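Home Forums Furniture & Storage New posts Members
Search this forum Go
Wall behind the desk: gray cubby shelf, keep it or change it?

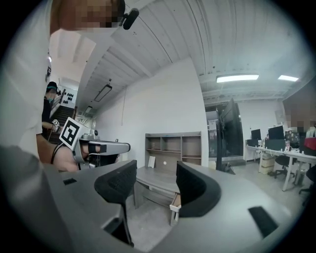 The cubbies at the back wall, with the low desk in front.

trudano_giang
2022-01-24
Hello all, I am Giang Nông, I look after the shared room on our floor. We have a gray open shelf against the white wall, two rows of cubbies, and a low gray desk stands in front of it. My problem is simple: the lower row is hard to reach. When you want something from there you must go behind the desk and bend, so people put everything in the upper row, and the lower one becomes a place for things like the white board or paper you see leaning in it. I have 400 dollars to spend until summer. Should I move the desk, or buy a different shelf, maybe a tall narrow one? I would like to keep the gray color if it is possible.

ndlovu_k
Move the desk first, it costs nothing. You need enough space behind it to squat down with your knees not touching the shelf. Try it for 2 weeks before you buy anything.

Amedent
I don't agree with moving it. If the desk comes forward you lose floor, and you have a staircase in that room too. The way to the stairs should stay wide. I would leave the desk and put in the lower row only what you need two times a year. Holiday things, old paper, spare cables. We did this in December and it is fine.

ndlovu_k
He did not say how far the stairs are from the desk. You are guessing.

Amedent
I am guessing, yes. But a staircase is a staircase, people carry boxes on it.

trudano_giang
The stairs are on the other side, so both of you can be right a little. I can bring the desk forward one big step and there is still a good way to walk. I will measure it properly tomorrow.

voltberg77
Boxes with a handle on the front! You pull them out like a drawer and then it does not matter so much that you are behind a desk. Please don't buy the fabric ones — they become soft at the corners after one year and then they stick. Measure inside the cubby and not outside, I made this mistake with 15 boxes and the shop did not take them back.

Amedent
Boxes hide everything. After a month you have no idea what is in them.

voltberg77
Then write it on the front, it takes five minutes.

ndlovu_k
About a tall narrow shelf: you will have to fix it to the wall, and for this you should ask the owner of the building. A two-row shelf is also useful on top, for a printer or a plant. I would not give this up. Our office paid 2,000 for new wall units and now we have no flat place to put down a cup.

trudano_giang
Thank you, this is helpful. I think I will move the desk first and then buy a few boxes for the lower row only, the upper row stays open. Voltberg, do you remember if the plastic ones scratch the shelf? Ours has already some marks inside.

voltberg77
A little. I glued thin felt under mine and it is quiet also.

14 comments 3 shares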